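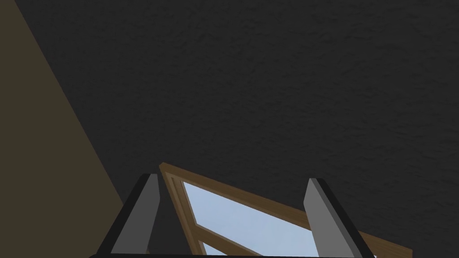

Notas para a fala - luz natural em salas de leitura

Abrir com o caso de Stirkthorpe. A biblioteca tinha 675 lugares sentados e as queixas vinham quase todas da ala norte. Ler o trecho da carta de Unnur Juhl, devagar.

Depois, o ponto principal: uma parede escura absorve a luz que a janela deixa entrar. Pintar sai mais barato do que abrir outro vão. Dizer isto cedo, antes dos números.

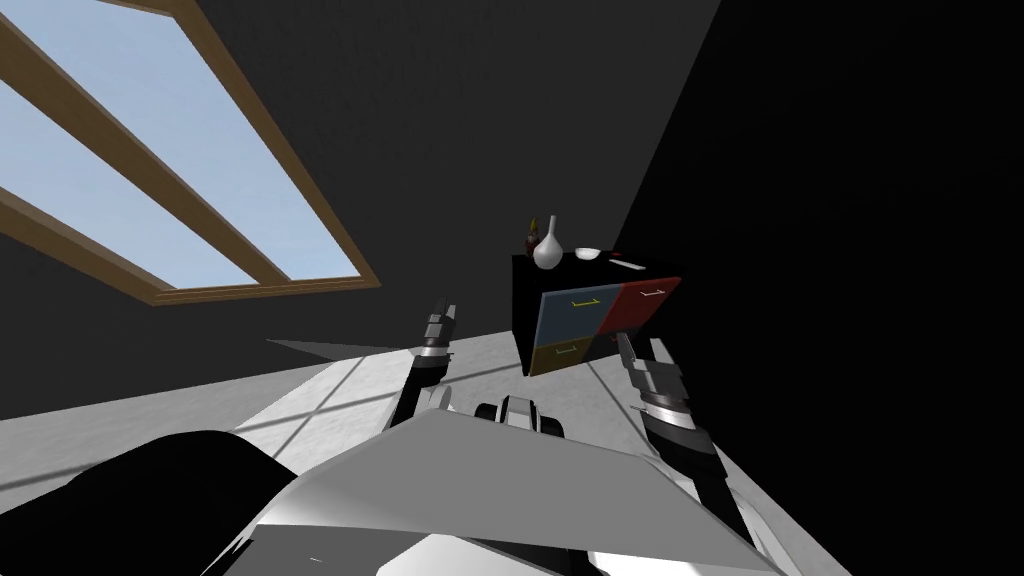 Os números são do levantamento de Roman Brzozowska, feito em julho. Foram 1,156 leituras de luxímetro, quase 600 delas de manhã. Explicar que as leituras foram feitas à altura da mesa - no chão os valores enganam.

Passar depressa pelo caso de Savley. Só interessa a parte das persianas, que ficavam fechadas o dia inteiro por causa do reflexo nos ecrãs. Beber água.

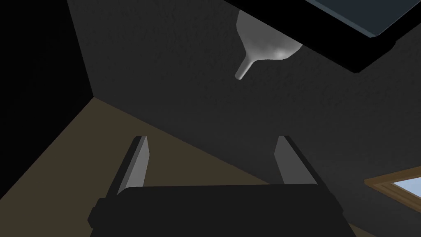 Convém pintar o teto antes das paredes?
Quase sempre convém começar pelo teto, que devolve a luz ao fundo da sala.

Se perguntarem por custos, remeter para a folha da Gajewski e não improvisar valores. Falta confirmar se a folha inclui andaimes.

Fechar com o plano da ala norte: mesas perpendiculares à janela, estantes altas encostadas ao fundo. Deixar dez minutos para perguntas.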